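4. Tracking a bill through the state legislature

Section 3 got you signed in to Firlow. This section sets up bill tracking and alerts. It assumes you already know which bill you care about. If all you have is a fundraising email telling you a bill is "about to pass," start at step 1 anyway and be ready to find that it hasn't left its first committee.

1. Open the Bills tab and type the bill number, without spaces. Searching by nickname works badly. Nicknames are written by whoever wants you to like or hate the bill, and two bills often share one.

2. Check the session year next to the title. Numbers get reused. Number 813 in one session may deal with parental consent and in the next with boat trailers.

3. Select Follow. Firlow adds the bill to your list and shows its last recorded action.

4. Under Alerts, pick Committee, Floor, or Signature. Leave All Activity off unless you want mail every time a co-sponsor is added.

Note: The "Likelihood of passage" score is turned on by default. We would turn it off. The supplier, Bozsik, doesn't publish how it arrives at the number, and Snædís Lund on our support desk has watched it move after nothing more than a change of title. 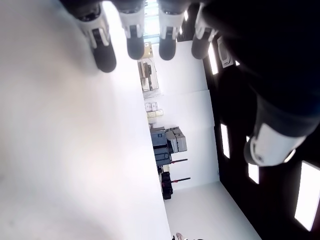
5. Open the Text tab and read the newest version. Summaries on the Overview tab come from the sponsor's office until staff replace them – sometimes they never do. Treat "protects" and "strengthens" as sales words and look for what the bill adds or strikes.

6. To compare versions, tick any 2 and select Show Changes. Struck text appears in gray.

Caution: A signing announcement is not a signed bill. Don't forward an alert marked Reported to your members. Wait for Recorded, which comes from the clerk's journal and can lag by up to 7 days.

7. For executive orders, use the Orders tab. The steps are the same, but there is no vote history, and Firlow can't tell you whether an agency has done anything the order asks for. Neither can most press releases.

If a followed bill vanishes from your list, look under Merged before you report a fault. Section 9 covers fault reports.

Section last revised January 23, 2021, by Tarek Masri.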